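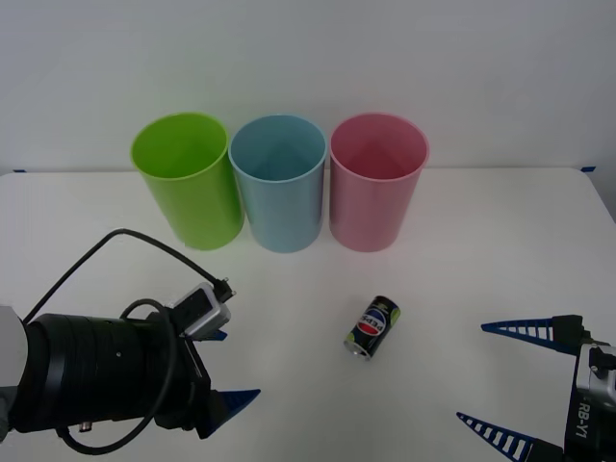
Can-sorting setup: three bins at the back of the table, both grippers open.

Fasia project, minutes, June 21, 2026
Chair: Kamala Shenoy

1. Data. 242 two-arm episodes are in the set. 31 were dropped for bad time stamps and will not be redone.

2. Method. The policy trained with wrist views was compared with the fixed-view one, 20 trials each. Wrist views did better on cans lying on their side. Most remaining misses were wrong-bin drops. Kamala wants these scored apart from failed grasps.

3. Next. Druvildale to rerun with the bin order changed. Draft of the results section due in November.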